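Hamix two-arm tidying kit, simulator edition: reviewed

My ambitions for household robots are modest. I would like the floor cleared of toys before I tread on one in the dark. Hamix says its kit is a step towards this, and will let you try the whole thing on your own computer before you buy any arms, so I gave it a Thursday evening and most of a pot of tea.

Setting up took 30 minutes, 12 of them spent hunting for a licence code. After that you pick a job from a list. Folding is marked "coming soon", as is anything involving a plate. I picked "tidy blocks", being the nearest thing to my front room.
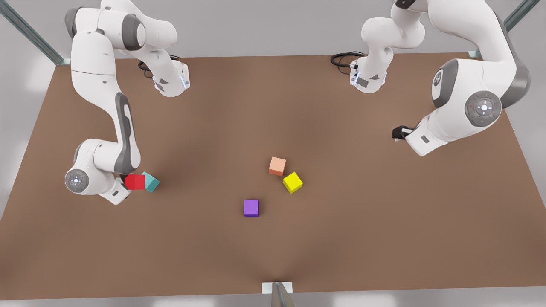
The tidying job in the simulator: five cubes, two arms, one of them down among the cubes.

I left it to run 100 rounds and went to make supper. It got all the blocks put away in 71 of them. In the others it mostly nudged a cube out of its own reach, then kept going back to the spot where the cube had been, a habit I recognise from looking for my glasses.

A good round takes roughly four minutes. My niece can do it in one, if bribed. The arms also share work badly, and I lost count of the times one waited politely while the other did everything, so that part of family life has been captured very well.

The manual runs to 302 pages and is better than it needs to be. The rival Mandar kit is cheaper but only gives you one arm.

Good fun for tinkerers, and the simulator is worth the fee. As for chores, I'm keeping the dustpan.

Three stars out of five.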